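Progress report, May: small-parts sorting and put-away, Flendeo pilot 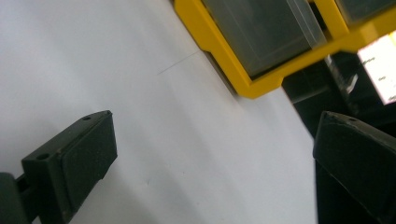
This period covered the move from the lab bench to the stock room at Pulline, where the task is to open a small drawer, put the right part in it and close it again. People there do this all day between other jobs. The question in the grant proposal was whether a machine could take over part of it at a cost Pulline would consider, and the current answer is that it can do some of the steps.

## Work completed

- Collection of demonstrations with the hand-held gripper reached 1000 usable episodes. Episodes with a dropped part were kept if the operator recovered it without help.
- The policy was retrained on the full set and run on the Modise arm, with the same finger geometry as the hand-held unit.
- The test protocol was fixed at 30 trials per step. Earlier figures used mixed trial lengths and should not be compared with the ones below.

## Results by step

| Step | Status |
|---|---|
| Approach and align to drawer | Meets target |
| Pull drawer open | Meets target on full-height drawers only |
| Place part | Meets target for parts wider than the fingertip |
| Close drawer | Below target |
| Full sequence, unassisted | 12 of 30 trials |

Closing is the weak step. The arm pushes at the center of the drawer front, and if the drawer has tipped in its slot it jams. A person feels this and lifts slightly. The arm has no force sensing at the fingertip and keeps pushing until the torque limit stops it. We lowered the limit, which ended the damage to drawer fronts but left more drawers partly open.

Transparent and semi-transparent plastic remains difficult. Depth readings on clear fronts are unreliable, and the policy depends on the color images for the final approach. Glare from overhead lights moved the grasp point enough to cause misses. Matte tape on the drawer fronts fixed most of this in a side test, but Pulline would prefer not to tape its stock, and we have left the tape out of the reported figures.

Washers and other thin parts lying flat on a smooth surface could not be picked up with the present fingers. They have been removed from the test set and are listed as out of scope until new fingertips are available.

## Household tasks

The second work package asks whether the same model carries over to chores at home, such as clearing a desk or putting cutlery away. Only a first check has been made. Placing into an open tray carried over without retraining. Drawers with a recessed handle did not. No result from this package should be quoted yet.

## Changes to plan

The Mandesine fingertips arrived 4 weeks behind schedule. Fitting them will require a short recalibration and a new batch of demonstrations for the closing step. The milestone for unassisted operation moves back by the same amount. No change to the total budget is requested; the added operator hours come from the travel line.

## Next period

1. Fit and calibrate the new fingertips.
2. Add a fingertip force signal and repeat the closing trials.
3. Record demonstrations under varied lighting, including direct glare.
4. Agree with Pulline on how often a person may be called to help during a shift.

Item 4 is needed before the cost comparison can be finished. The draft currently has that field blank.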